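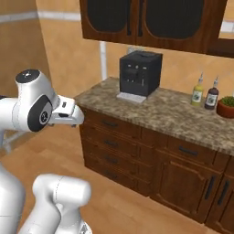

Questions people ask me about sourdough

Last updated Nov 5, 2018

Hi, I'm Adjoa Akolgo, and I bake bread in a small apartment kitchen and write about it on this site. I get a lot of email about starters (so much email about starters!) and I was typing the same replies over and over, so I put the common ones on one page. If your question isn't covered, scroll to the bottom for how to reach me.

Do I need to buy a starter?

Nope. You can make one from flour and water, and that's how I did mine. If a friend offers you a spoonful of theirs, though, take it. You'll be baking this weekend instead of waiting around for a jar to wake up.

How long does it take to make one from scratch?

Mine took 12 days. The flour package said it would be a lot quicker, and I nearly threw the whole thing out when it went flat and smelled like old gym socks in the middle. Keep feeding it. Use whole wheat or rye for the first few feedings if you have some, then switch to plain white flour once it's rising on a schedule.

My starter has gray liquid on top. Is it dead?

Almost never. It's hungry. Pour the liquid off or stir it back in (stirring it in makes a more sour loaf, which I like) and feed it. Pink or orange streaks, or anything fuzzy, are a different story. Throw that out, wash the jar really well and start over. I know it hurts.

What's with the name Gostard?

That's my starter! My nephew named it when he was small and it stuck. I have a backup in the freezer called Forkach, also his doing. Please name yours, you'll be much less likely to forget it behind the mustard.

How do you feed yours?

Equal weights of starter, flour and water. I bake twice a week, so I keep the jar in the fridge and take it out the night before. When I'm traveling it just stays in the fridge. The longest I've left it was most of July, and it needed 2 feedings before it would float in water again. I don't trust the float test all that much, by the way. I go by whether it has doubled in the jar. Put a rubber band around the glass at the starting level so you can tell.

Can I use tap water?

I do. If yours smells strongly of chlorine, fill a pitcher and leave it out overnight. If your city uses chloramine, sitting out won't help and you'd want a filter.

Why is my bread so dense?

Usually the dough didn't get enough time. Recipes love to say "four hours" and that might be true in the writer's kitchen, but mine is 71 degrees for a good part of the year and my dough takes up to 9 hours before I shape it. Look for a dough that's puffy and jiggly with some bubbles along the side of the bowl. If it's a flat lump, go do something else and come back.

The other cause is a starter that's past its peak. Catch it while it's still domed on top.

Do I really need a Dutch oven?

It makes life easier, but no. I baked on an upside-down cookie sheet for ages, with a roasting pan over the loaf for the first part of the bake. Any lidded pot that can take the heat will do. Check the knob on the lid, some of them are plastic and will not thank you.

Which recipe should I start with?

The Abugri loaf, on the recipes page. It's a plain white loaf with a little whole wheat in it and it forgives pretty much everything. Once you've made that a few times, try the Arkska, which is my dark rye with caraway. It's sticky and it'll get all over your hands and your faucet, so wet your fingers first and don't add more flour, tempting as it is!

Can I cut it while it's warm?

I'm not going to stop you. The middle will be gummy, especially with rye. I wait until the loaf is completely cool for rye and I fail at waiting for everything else.

What do I do with the discard?

Pancakes, mostly. Crackers too: mix it with melted butter and salt, spread it thin on parchment, score it and bake until crisp. Don't use discard from a brand new starter, it tastes awful. Wait until the starter is up and running.

Is sourdough gluten free?

No. If you have celiac disease, please don't eat regular wheat sourdough, whatever you may have read on a forum.

Can I print your recipes for my class?

Sure, go ahead, just leave my name on them.

How do I get in touch?

Use the contact form. Tell me what flour you're using and how warm your kitchen is, and if it's a dense loaf problem, send a picture of the cut side.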